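4. Laying the mat and the first night

The Astico cooling mat comes rolled with the tiles facing in. The leaflet in the box says it will lie flat in minutes. Ours didn't, and I wouldn't plan on yours doing it either.

4.1 Cut the two straps. Keep them, whatever the leaflet says about throwing them out.

4.2 Unroll the mat over a fitted sheet, tile side up, and leave it alone until evening. Weights on the corners are supposed to speed things up. Helmut Albers tried it both ways and saw no difference.

4.3 Check the cord between the tiles. If a knot is loose, send the mat back now. Item 724 in the parts list is a "repair cord," but I have yet to meet anyone who has received one.

CAUTION: Do not iron the mat or use a hair dryer on it. Do not fold it across the tiles.

NOTE: "Up to 40 percent cooler sleep" is printed on the box. Cooler than what, it doesn't say. Expect the surface to feel cool when you lie down, and judge the rest for yourself after a week.

4.4 Wipe with a damp cloth, then a dry one. The scented cleaner sold alongside it is optional, and I'd skip it.

4.5 For winter, roll the mat loosely, tiles in, and put the straps back on.

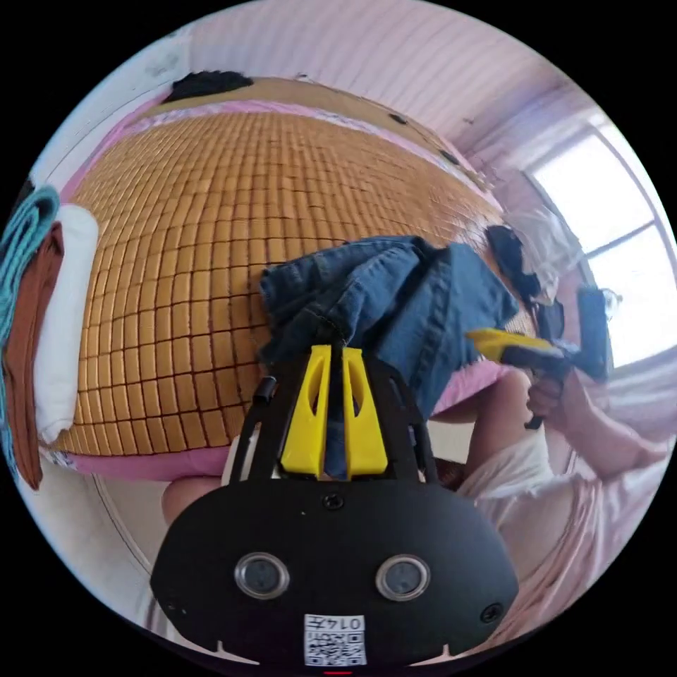 If you have already thrown the straps out, cotton tape does the same job. Avoid rubber bands, which go sticky by January.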